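Moscombe Linen Service Sets Equipment Budget for Next Year

November 2020

Moscombe Linen Service has approved its equipment plan for the coming year, with most of the new money going to handheld grippers used to record folding work. The company decided against ordering a complete folding cell and will put off that choice until it has more recordings of its own to test with.

The plan covers 11 pairs of handheld grippers, along with spare fingers, chargers and storage for the recorded files. The grippers will come from Grulo, which also quoted for repairs. Moscombe asked for the repair price to be listed separately after finding that it had been folded into the unit price in an earlier offer.

Operators will take the grippers home and work through ordinary laundry on beds, tables and other surfaces. Shirts come first on the schedule. They make up a large share of the personal laundry the company handles for its residential customers, and they are the item its present machines deal with least well. Pants and small towels follow.

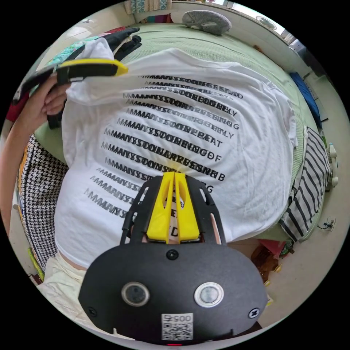

Each operator is expected to turn in 140 recorded folds before the budget is looked at again in February. Time spent laying out and refolding clothes will be paid at the normal hourly rate, and that labor is the largest line in the plan after the grippers themselves.

Two suppliers, Iturra and Larkell, offered robot arms to go with the recordings later on. Iturra's offer was for a lease with service included. Larkell offered an outright sale at a lower total cost, but delivery, floor mounting and operator training were extra. Moscombe has asked both to hold their prices through the February review and to give a written figure for replacement parts.

The company also set aside money to rewire a corner of its sorting room, where an arm would most likely be placed. The work will go ahead whichever supplier is picked, as the outlets there are already shared between the pressing tables and a label printer.

Pickup and delivery routes are not affected by the plan, and prices for residential customers stay the same. Operators who want to take part in the recording work can sign up at the front office. A short training session will be held before the grippers are handed out, and cleaning cloths and carrying cases will be supplied with each pair.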